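Pay for the second arm, skip the service plan

Most of the questions I get about small robot cells are about price, and most of them are the wrong questions about price. People want to know why the two-arm bench from Girncombe costs so much more than the one-arm version. They seldom ask about the yearly plan that comes with either one, and I think that is where a small shop can waste its money.

I had the use of the two-arm bench at Fehr from January on. Fehr does short-run assembly and repair, the sort of work where the part changes before anyone has had time to get good at it. Francine Fraser runs the floor there and let me sit in on setup, training and a fair amount of ordinary work. Girncombe did not pay for any of this and has not seen what I wrote.

The sales sheet talks about speed. I would ignore that. A person with practice is faster than this bench at nearly every job we tried. What the second arm gives you is a second hand, and a lot of small work can't be done without one. Long thin parts are the clearest case. Hold one at a single end and the other end goes where it likes. With one arm you have to build a fixture to steady it, and then another when the part changes. Hamidreza Shirazi, who builds the fixtures at Fehr, priced a simple one at 89 dollars in material, before his own time.

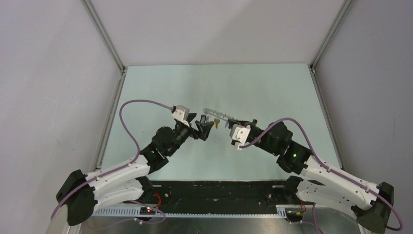 Two arms at work on a thin toothed strip, held at one end by the right gripper.

The layout is sensible. The arms are mounted at the two near corners, so they reach in over the table and the middle is shared. The posts are plain aluminum profile, which matters if you want to bolt on a light or a shelf later. The purple cables run along the outside of the arms. I would have liked them clipped down closer, and I would have liked a cover over the wiring by the bases. At this price a buyer should not have to make one.

Teaching it a job takes patience. Hamisi Mussa had never used a robot before and needed four tries to get a clean pick and handover. After that he could change the job over without calling anyone. That is a good result, and it is the main reason I am against the plan.

The plan, sold through Clumel, covers remote help, software updates and a visit twice a year. In the first 3 months Fehr called the help line 2 times. One call was about a password. The other was a gripper that would not close all the way, and Hamisi had fixed it before they called back. Updates come free for the first year anyway.

Huguette Penner does the books at Fehr and disagrees with me. Her view is that a stopped bench costs more than the plan does, and that Hamisi might leave. Both points are fair. If you run a bench all day on a single order, buy the plan. Fehr runs theirs a few hours at a time, between other things, and when it stops they go back to doing the job by hand - slower to arrange, but the parts still go out.

Broltetti sells a cheaper bench with one arm and a clamp. For short, stiff parts I would buy that one and be happy with it. For anything long or floppy I would find the money for two arms, and I would find it by leaving the plan off the order.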